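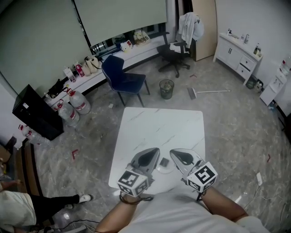 Every December I write a budget for the next year, and every December I get it wrong in a new way. Last year it was batteries. The year before that it was batteries too, but a different kind, so I'm counting it.

This year's line item is hand-held grippers, the kind a person wears out their forearms with for a few hours while a robot that isn't even in the building gets to learn something from it. We have been getting by with borrowed pairs. Borrowed pairs have to go back, and they always have to go back in the week you need them.

So I was told to plan for our own. "Plan" at our place means a spreadsheet with one tab, a second tab called OLD, and a phone call from Matěj Zeman asking why the total has moved.

We had two real quotes. Feltness sent a nine-page PDF with a company history in it, which I read, God help me. They sell the grippers as a set with a case, a charger, a calibration board and two days of training. Kollár sent an email with three lines and a number. No greeting. I warmed to them right away.

Feltness was 60 percent more for what looked like the same amount of gripper. Tegwen Ifans, who has done more hours with these things than the rest of us put together, pointed out that it wasn't the same. The Kollár fingers come without pads, and the pads are what wears. She wanted to know what a set of replacement pads cost and how long they took to arrive. I hadn't asked. I had asked about the color of the case.

The pads, when I did ask, were cheap. The shipping on the pads was not cheap. I've now seen enough shipping quotes to believe there is a man somewhere who carries each box on foot.

Then came the markers. If your tracking depends on printed patterns stuck to cubes, you'd better have a line in the budget for printed patterns and cubes. I didn't have one. I had assumed that printing was free, the way you assume tap water is free until you rent an office. Printing is nearly free. Printing something flat, at exactly the right size, on a surface that doesn't shine under the ceiling lights, and then sticking it on straight, takes somebody an afternoon, and that somebody was me. I ruined four faces before I got a good one. I've put us down for spare cubes, already covered, from whoever is willing to sell them that way.

Cables got their own row after Matěj asked what "misc." was. Misc. was cables. It has always been cables. I'd also been hiding the tables in there.

About the tables. You'd think a table is a table. Lonedholm, our catalog supplier of everything with legs, has 67 of them, and I went through every one on a slow afternoon with a sandwich. The question is height. Too low and whoever is on the grippers spends the morning bent over like they lost a contact lens. Too high and their shoulders go. Tegwen's advice was to buy something adjustable and stop reading. Adjustable costs twice as much. I put down one adjustable and one plain, a compromise that pleases neither of us and will cause arguments over who gets which.

The biggest number on the sheet turned out to be people's time, and I'm a little embarrassed by how late it showed up. I'd priced the hardware to the cent and then penciled in the hours as if they came with the building. They don't. A pair of grippers sitting in a drawer collects nothing. If we want 10 hours of usable recording a week, we need a good deal more than 10 hours of somebody's arms, plus setup, plus breaks, plus the part of the day when the software wants an update. I redid that section three times and it went up three times. After that I stopped redoing it.

Zerimholm offered to lease us everything. Monthly fee, swap anything that breaks, send it all back at the end. I liked this more than I expected to. Matěj liked it until he multiplied by twelve. We may still lease one pair as a backup and buy the other, and I've kept the row in the sheet, grayed out, so it looks like a decision.

Where it stands: Kollár for the grippers, a big bag of pads ordered at the same time so we pay that poor man's boots only once, spare cubes, 2 tables, and a cables row that says "cables" and nothing else. Feltness has called twice to ask if I had any questions about the company history. I said I'd get back to them after the holidays.

The sheet is with Matěj now. He has already found a sum that doesn't include its last row. It was the tables.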